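Kisik plugging and charging work: progress report to the Drurnix fund
12 November 2020

Thank you, as ever, for your patience with us over the summer. We had hoped to write with nothing but good news, but the fault that showed itself in June took up a fair bit of the period and you ought to hear about it properly.

In short, the grip on one arm let go without being told to. It happened 4 times in 1,215 runs, always with a charger in hand, and once a charger landed near somebody's foot. No one was hurt, I'm glad to say.

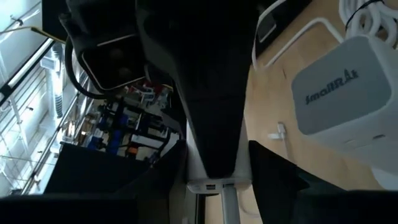 Power bank and gripper fingers, seen from the wrist.

We spent a good while blaming the finger pads (wrongly, and I was the worst offender). The trouble lay in the Nadar control board, which restarted whenever the supply dipped and came back with the grip slack. Small chargers, held by their sides with a cable attached, suffered most.
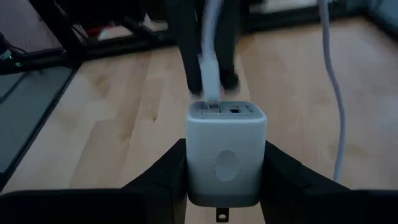

What we have changed

The board now holds its last grip after a restart, and people stay further back while an arm is carrying anything. We have done 900 runs since then without a drop.

Pulling plugs out of a tower strip is still the hardest job, as one arm has to steady things while the other works,
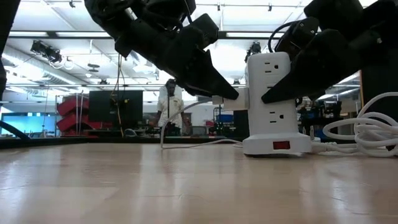 and a slack grip on either side would spoil the whole attempt. We would like 40 more hours on it before we hand over to Cutness, and we will send the full fault log once it has been tidied up.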